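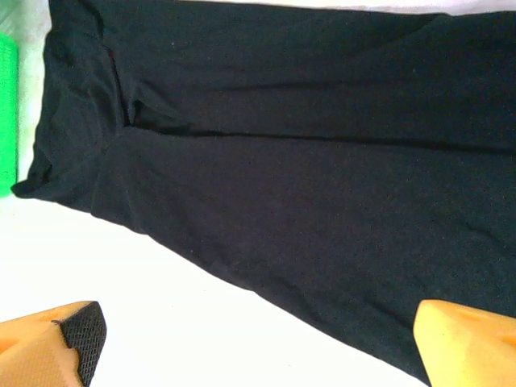

Consumables are the line most often left out when a workcell for handling clothes is costed. The purchase price of the arms is known on the day of order, and it is the small parts that are bought again and again. Fingers for soft goods are usually moulded or printed, with a separate grip pad fixed to the inner face. A black pad with a crosshatch texture, as on the yellow-orange finger at the left beside the trousers, should be entered as its own stock item with its own replacement interval. Dark knitwear also sheds lint, so allow cleaning time in the labour line.

For the exercise, use the Fernov price list issued in April. A finger set is 49 and a pad set is 2, both excluding VAT. Assume that fingers are replaced once for every 124 pad changes. Pads are to be charged to running costs and fingers to spares.

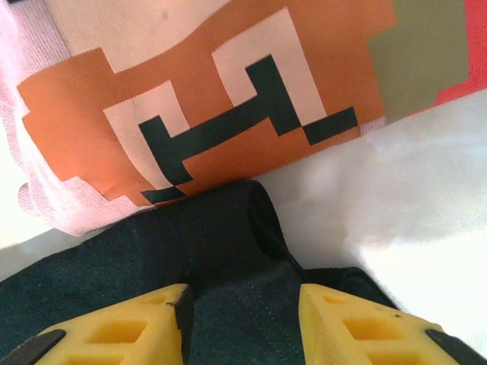 The two must not be merged under "tooling". A merged line hides the pad usage, and pad usage is the only figure here that scales directly with the number of garments handled. Test garments are also a running cost. Buy them in more than one weight and colour, and keep duplicates of each.

## Items to be costed

1. Arms, with base plates and fixings. State whether the quote is per arm or per pair.
2. Frame, rails and work surface. Brula quotes these together; ask for a split.
3. Cabling and cable duct. Cables that run outside the arm flex with every move and need a spare of each length.
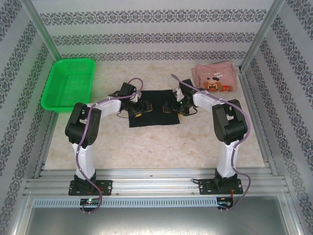 4. Control boards, one per arm, plus one spare held on site.
5. Cameras and mounts, both fixed and at the wrist.
6. Baskets, cloths and other workpieces.
7. Installation and acceptance. Tello includes one visit; further visits are charged at 900.

## Planning the floor space

Measure the footprint from the outside of the frame, then add access on the side where the arms are bolted down. Reach must be checked at the far corners of the surface, where an arm is close to straight and has little freedom left to turn the wrist.

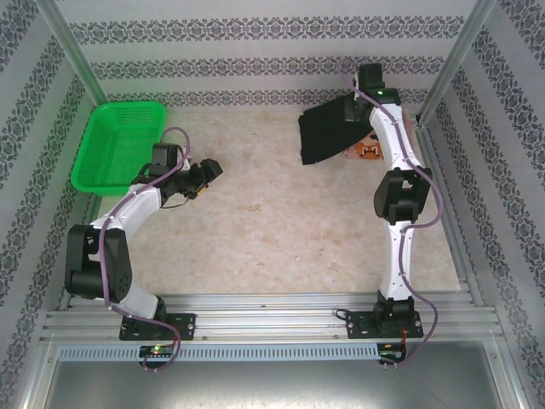 *Fig. 4. Right arm extended towards the far corner; left arm bent, near the basket.*

If the far corners are needed for storage only, as in the Ritside layout, a shorter arm may be acceptable. Record the decision on the costing sheet next to item 1.

Sheets are to be handed in with supplier quotes attached. Totals without a split between capital and running costs will be returned unmarked.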